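Rikora folding side table, two months on
2 January 2018

I bought this in September to go next to the sofa in a small flat. It cost 60 pounds from Weltow, delivered flat in one box. Assembly is four bolts and took 20 minutes with the key supplied. The instructions are drawings only, and the second one shows the hinge upside down.

It is steady enough for a lamp and a mug. Lean on the flap side and it dips a little, but it has never folded on me. The finish marks easily - a hot cup left a ring in the first week that oil only partly hid. The Gajdoš table I had before was heavier and stood up to more, but it didn't fold and cost 200.

The catch underneath is stiff. A drop of oil helped for a while, then it went back to how it was. I would like rubber feet as well, as it slides on bare floors. 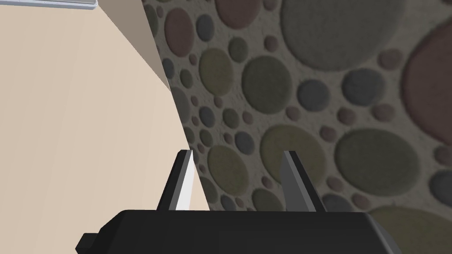
Is it worth paying extra for the larger size? Only if you want to eat at it, because for a lamp and a book the small one has plenty of room.

Four out of five.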